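# The yard that teaches you to go up

*February 2021*

The first thing you learn at Ollgate is how to put on a harness when your fingers are numb. It's six degrees, the gravel yard behind the depot is white at the edges, and a dozen of us are hopping from foot to foot beside a boom lift with its basket down. By morning tea I'm grinning like a kid.

Ollgate rents out access gear: scissor lifts, booms, trailer-mounted platforms, the lot. Plenty of firms do. What brought me out here was the training yard, which opened in December and has already put 275 people through its two-day operator course. Painters, sign fitters, orchardists, a pair of theatre riggers. Everybody gets their own hours at the controls, and there's a lot of laughing (mostly at whoever is reversing).

The morning is classroom work, and it's far livelier than I'd feared. We pull apart a pre-start checklist, argue over load charts and look at ground conditions until I'm seeing soft spots everywhere. Our trainer has us work out the weight of a basket with two adults, a drill and a box of fixings, and most of us guess low!
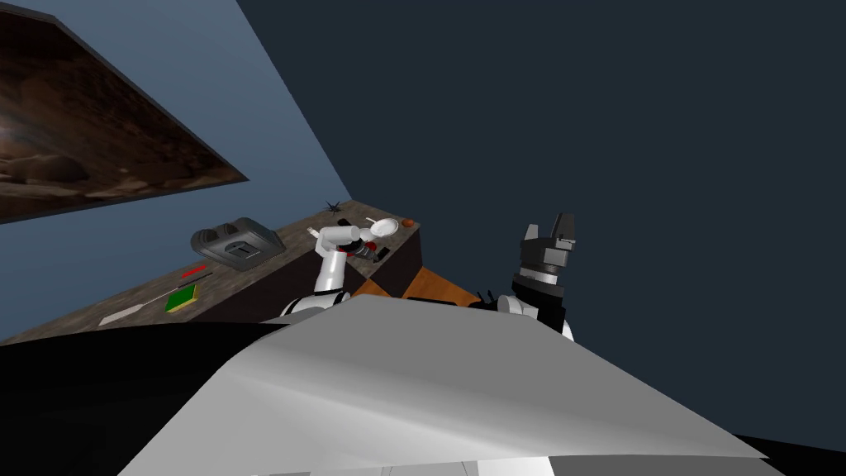
*Countertop beneath a framed rocky landscape.*

Then it's outside to the machines. The yard's favourite is a Skaltov boom, an older model with a slightly sticky joystick that teaches you patience in a hurry. Beside it stands a newer Prieto scissor lift, all smooth proportional control, and going from one to the other is the best lesson of the day. You stop trusting habit and start reading the panel in front of you.

We practise the emergency lowering drill over and over, taking turns on the ground controls. I'd rented platforms twice for jobs at home and had never once touched that valve. Now I could find it with my eyes shut, and I've become a dreadful bore on the subject.
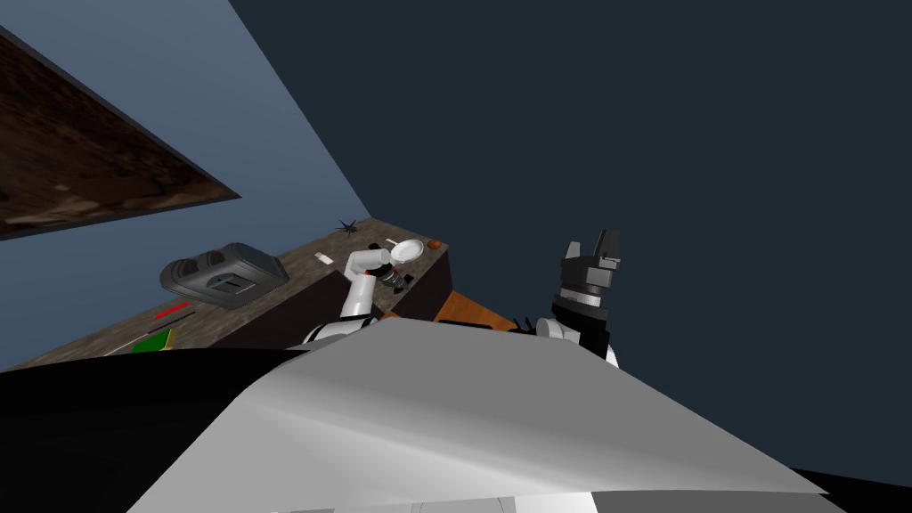
*Appliance on a speckled brown counter, with robot arms reaching up.*

Ollgate will also bring the course to you. Last season the trainers loaded up and spent a week at the Drindberg cold store, teaching the maintenance crew in the aisles where they work. The narrowest aisle became the test, and the racking came through without a scratch.

The depot keeps a tally by the front desk. It shows 1,151 machine checks done by trainees since opening day, each one signed and dated in biro. Mine is in there, with a smudge where my glove dragged across the ink. I've already booked the refresher, and this time I'm bringing better gloves.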